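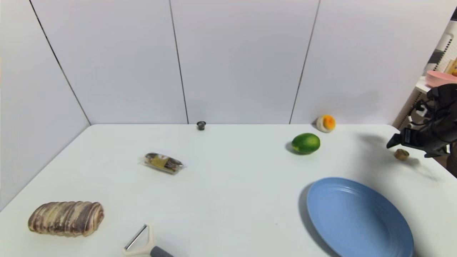 Bench two, right arm, with the blue plate and the peeler set out at the front.

Sunday, September 5, 2021

The budget for the second manipulation bench has to be with Heike Buschmann by the end of the month, so I spent most of the weekend with the spreadsheet. The arm is the easy line. It is on the quote, it has a part number and a lead time, and no one argues with it. The rest of the sheet took four drafts.

Some background for those who have not read the earlier posts. We have one bench at Jeltthorpe which runs all day, and a second which shares its controller and therefore runs when the first does not. The plan is to give the second bench its own controller and its own spares, and to replace the gripper fingers on both. I had three routes to price: buy everything from Fanmont as a package, buy the controller from Fanmont and the fingers from Hagedorn, or keep the existing fingers for another year and put the money into spares.

The package is the most expensive by 37 per cent. Part of that is a service contract with two visits a year. We used one visit last year, for a fault which Pao-chu Au had already traced to a connector before the engineer had parked. I have asked Fanmont to quote without it and they have said they will look into it, in the tone suppliers use.

Hagedorn sell fingers in pairs, with pads separate. The pads are the part that wears. On our present set we change them every 58 hours of running, a figure taken from the log and not from the data sheet, which is more hopeful. For two benches over a year the pads come to more than the fingers they are glued to. My first draft had them under sundries. They now have their own line.

Cables are the next item. Anything looped around the wrist gets flexed on every cycle, and I had allowed for one replacement set per arm per year. Pao-chu thinks two. We settled on two for the arm that does the most wrist rotation and one for the other, with a spare set on the shelf that either can use. The stock length is 41 cm too short for the way we route them, so they have to be made up, and made-up cables take almost 58 days at present. If they are not ordered with the controller they will hold up the whole job.

Then the objects. This was the line Heike queried last time, and reasonably so, because "bread, peeler, assorted fruit" looks odd on a capital request. The test set has to cover a range of shapes and surfaces: a long ridged loaf, a snack in crinkly clear film, a glossy green oval, a peeler with a thin blade and an awkward handle, something small and round that the fingers can only just get hold of. Flat, shallow things like the plate are a separate problem and need a raised rim to be possible at all. Clear film is still the worst for the depth camera. The whole set costs less than one pair of fingers, and two complete sets means both benches can run the same task list on the same day. I have moved it to consumables, where it should have been from the start.

The table and wall panels stay as they are. I did price a matt grey top, on the theory that white on white is unkind to the cameras, and Hanine wanted 212 pounds for it, delivery extra. I have left it out. If the camera calibration drifts again over the winter I will put it back in and refer to this paragraph.

Things I have not been able to price properly:

Downtime during the changeover. I have put three days for each bench and expect to be wrong.

Guarding. The current arrangement was approved for one controller. Two may need a fresh assessment, and I don't yet know who pays for that.

Shelving. The pegboard unit beside the bench is in use already, and the second object set has to live somewhere between runs.

As it stands I am recommending the second route, Fanmont for the controller and Hagedorn for the fingers, with the cables ordered in the same week. The third route is cheaper this year, but it puts the finger replacement into next year's budget along with the camera renewals, and I would prefer not to ask for both at once.

If anyone reading has run Hagedorn pads for longer than a few months, I would like to know what interval you ended up with, and on what sort of objects. Comments are open. I will post the final sheet once Heike has been through it.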